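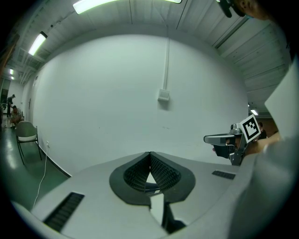 Drarkik is delighted to share the news that its first evening make-up school opens in Ornham this January, with Aivar Adomaitis as lead tutor. The opening course is all about grey, a colour plenty of people love on a jumper and never dare to put near their eyes. We want to change that! Think of the light grey and the much darker grey in the photo, with black next to them, and you have the backbone of the first look students will learn, a soft smoky eye that can be worn to work as easily as to a party. Even the fine dotted texture on the black has its place, as Aivar is very keen on stippling and will be teaching it from the first night.

The course runs over four Wednesday evenings in the upstairs room at the Grigaitė salon, starting at 6.30pm. There are 20 places, and complete beginners are every bit as welcome as people who already do make-up for friends and family. Students work in pairs, taking turns in the chair, and each evening ends with a 20-minute open session where you can ask for help with anything at all — brows that won't match, liner that wanders, a lipstick you bought two years ago and still can't get along with.

Aivar trained in theatre make-up before moving to bridal and evening work, and has been a guest artist with Drarkik for several seasons. "I learned by getting it wrong on my sister's face at the kitchen table," Aivar says. "She was very patient, but I would have loved a class like this one. Grey is a brilliant place to start. It blends nicely, it suits every eye colour, and you find out very quickly whether you are pressing too hard with the brush."

Everyone who signs up will use the new Vomeck palette, a set of seven powder shades going from pale silver to charcoal. Palettes and brushes are lent out in class, so please don't feel you need to buy anything before you come. If you have sensitive skin, do bring your own cleanser and moisturiser, and let us know when you book so that we can arrange a patch test beforehand.

Booking is open now at the Grigaitė front desk. Lessons are for ages 16 and over, and there is a lift to the upstairs room. A second course, on colour for cheeks and lips, is being planned for the spring, and we would love to hear which evenings suit you best.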